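Print this page | E-mail this to a friend
Search the site Enter keyword Go

The Stove Is Clean Enough

By Jolanta Sadowski

My mother-in-law, a Ziółkowski by birth and by temperament, can tell from the front door whether a stove has been wiped. I don't know how she does it. She has her coat on, she is holding a cake, and her head turns toward the kitchen like a hunting dog's. I have been married 19 years and I have never once passed.

I bring her up only because I've been thinking about how much of my adult life has gone into surfaces. I don't mean cooking, which I like, or eating, which I like more. I mean the business of getting a flat thing to look as if no one has ever used it. Somewhere along the line this became the mark of a serious household, and I would like to put in a word for the other side.

When we moved to Kalthorpe we rented a house from a man who had put in a black glass cooktop the week before we arrived. He was proud of it. He handed over the keys, the trash schedule and a small bottle of special cream, in that order of rising importance. The cream went on with one cloth and came off with another, and a third cloth was held in reserve for what he called finishing. My old stove in Farkik had white enamel, chipped at the corners, and could be cleaned with whatever shirt was headed for the wash.

Black is a terrible color for anything that meets food. It shows salt. It shows flour, water spots and the path of every sponge. A person who picks black for a kitchen is a person who wants a hobby. 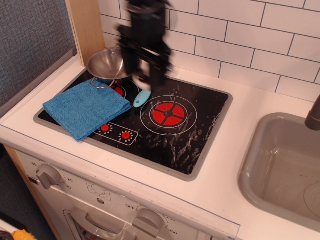

What the Magazines Want

I used to buy kitchen magazines for the recipes, and I can say when that stopped being possible. It was the June issue of one I won't name, where the lead story was a house with no visible food in it at all. There was a bowl of lemons, but I've met lemons, and those had never been touched. The owner told the reporter that she kept her toaster in a drawer. She took it out each morning, made one slice, let it cool and put it back. I read this at 7 a.m. beside my own toaster, which lives on the counter in a ring of its crumbs like Saturn, and I felt some pity for one of us.

The drawer toaster is the end point of a certain line of thought. First you hide the mop, which is fair. Then the dish soap goes under the sink and the kettle goes in a cupboard, and one day you are standing in a room that looks like a bank, asking your children to eat their cereal over a tray.

There is money in it, naturally. A firm called Fletance opened a showroom out by the bypass last fall, and I went, partly for the free coffee. A very nice young man showed me a stove top priced at $2,309. I asked whether it cooked any better than mine. He said it had a cleaner profile. I asked again, a little slower, and he offered me a biscotti. In fairness to him, the biscotti was served on a saucer so that nothing would fall on the stove.

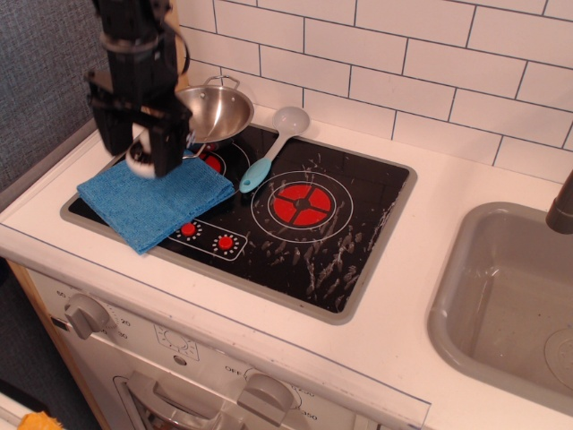

Page last changed in June at 4:10 p.m.

I drove home from there and cooked onions with the lid off, out of spite.

My own case for the dull and scratched kitchen begins with my grandmother, who fed up to 80 people at a name day out of a room you could cross in two steps. Her table had knife lines in it. The oilcloth had a burn the shape of a flatiron, and we children used it as a home base in some game whose rules I've lost. She cleaned every night, hard, with hot water and baking soda, and then she went to bed. She wanted the germs gone. It never crossed her mind that she should also erase the evidence.

Those two jobs have been run together, and I think that's where we went wrong. Clean means you won't get sick. The other thing, the one with the three cloths, is closer to stage scenery, and it takes longer. I have wiped a counter that was already wiped, with company on the way, and I could not have told a judge what I was wiping off. 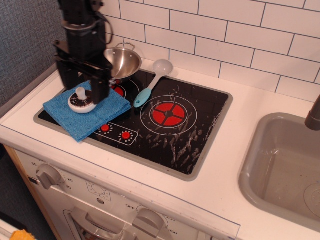
The cloths themselves deserve a paragraph. I own 2 good ones, and I am not allowed to use either. This is my own rule. They're for drying glasses before guests, and they hang by the window looking expensive while I mop up beet juice with the remains of a pillowcase. Every house I know has this arrangement, the cloth that works and the cloth that's on display, and the one on display always ends up getting washed more often. I can't account for it. I have a neighbor who irons hers.

My husband, who was raised by the woman with the cake, takes no side. He believes that a stove gets clean the way a lawn gets dark, in the evening, by itself. I've tried leaving it to see what he would do. On the fourth day he said the kitchen smelled homey.

So I have made some cuts. The special cream is gone. The landlord's third cloth washes the car, badly. I scrub what touches food, and I let the rest keep its scratches, and when his mother visits I meet her at the door and take the cake out of her hands before her head can turn. She still knows. Last month she walked past me, ran one finger along the edge of the stove, looked at it, and asked what was for dinner.

I told her stuffed cabbage. She had three helpings and then did the dishes before I could stop her, and my stove too, with one of the good cloths.

Print this page | E-mail this to a friend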